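Histlow Gray Table Top

Replacement and made-to-order tops for break rooms, counters, sorting benches and shop tables

Item group: Table tops and work surfaces
Finish: Matte gray, plain
Page last revised: March 26, 2018

Overview

The Histlow is a flat table top in one color, a cool matte gray. It is sold as a bare top, without legs or frame, and it fits the Skikbridge fixed frame and the Skikbridge folding frame. It can also go on a frame you already own if the frame has a flat upper rail at least 1 inch wide all the way around.

We make it for places where things get put down, opened, sorted and picked up again all day. Most go to staff break rooms, mail counters and small stores. A fair number go to church halls and school offices. The gray was picked by Arnel Buenaventura in our finishing room after customers complained that the old white top threw too much light back at them under ceiling fixtures. The white top has been dropped from the range and we no longer hold stock of it.

Surface

The finish is matte. It has no grain print and no border line. Up close the gray is slightly mottled, and this is normal for the finish and will differ a little from one top to the next. If you are ordering several tops to stand side by side, put them all on one order so they can be cut from the same batch. We can't match a new top to one bought in an earlier year.

In side light the surface shades softly from one end to the other. Small boxes, cartons and papers stand out well against it, printed packaging in particular.

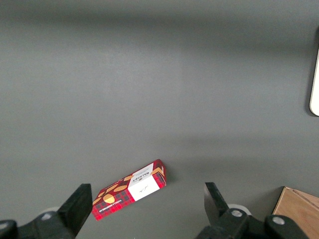 Histlow top in matte gray, with a box of Walkers shortbread.

Color on screen depends on your monitor. If the exact shade matters, ask for a sample square before you order. Samples are free and you do not need to send them back.

Sizes

The Histlow is cut in three stock sizes:

24 x 48 inches, item HG-2448
30 x 60 inches, item HG-3060
30 x 72 inches, item HG-3072

All three are 1 inch thick. Corners are rounded to a half-inch radius. Square corners can be had on request at no charge, but say so on the order form, as rounded is what you will get otherwise.

Special sizes are cut up to 81 inches on the long side. Past that we have to join two pieces, and the joint will show. Bleddyn Pumphrey handles special sizes and will call you to confirm the measurements before anything is cut. Give finished sizes, edge to edge. Do not send the size of the frame and ask us to work out the overhang.

Load

The 30 x 60 inch top on a Skikbridge fixed frame is rated for 357 pounds, spread evenly. On the folding frame the rating is lower and is printed on the label under the rail. Do not stand or sit on the top on either frame. For heavy stock or machine parts, see the Mangubat bench, which has a thicker top and a center brace.

Fitting

Tops come undrilled. A bag of screws is packed with each one.

1. Lay the top face down on a blanket or flat cardboard.
2. Set the frame on it and measure the overhang on all four sides.
3. Mark the screw holes through the rail.
4. Drill pilot holes no more than half an inch deep. Tape on the drill bit works well as a depth mark.
5. Drive the screws by hand for the last few turns.
6. Turn the table over with two people, one at each end.

The 72 inch top uses two more screws on each long side than the other sizes. They are in the same bag.

Cleaning

Wipe with a damp cloth and a little dish soap, then dry. Crumbs and dust brush off. For grease, use warm water and leave the cloth on the spot for a minute before wiping. Tape residue comes up with rubbing alcohol on a rag.

Do not use scouring powder, steel wool or furniture polish. Powder and steel wool leave shiny patches that can't be taken out again. Polish makes the surface streak, and it takes several washes to get it off.

The finish is not meant for hot pans. Use a trivet or a board. Coffee cups are fine. Do not cut on it.

Edges

The standard edge is gray to match. A black edge is available on the two larger sizes and adds five working days. Edges can be replaced if they get chipped. Order edge strip by the foot and give the item number of the top, which is stamped on the underside near one corner.

Packing and delivery

Each top is wrapped in paper, with cardboard corners, and shipped flat. The 24 x 48 goes by parcel carrier. The other two go by freight to the curb, and you will need a second person to bring them in. Check the corners before you sign. If one is crushed, write it on the delivery slip and send us a picture of the corner and the wrapping the same day.

Stock sizes ship in four working days. Special sizes take three weeks, and longer in June, when the school orders come in.

Returns

Stock sizes can be returned within 30 days if they have not been drilled. Special sizes and square-corner tops can't be returned unless we cut them wrong.

Larger orders

We quote separately for ten tops or more. The cutting line can run up to 1,000 tops in a batch, so large orders are no trouble, but freight has to be booked ahead and we will ask for a loading dock address.

Goes with

Skikbridge fixed frame, 29 inch height
Skikbridge folding frame, 29 inch height
Iten under-table shelf (not for the folding frame)
Iten cable tray
Edge strip, gray or black, by the foot
Spare screw bag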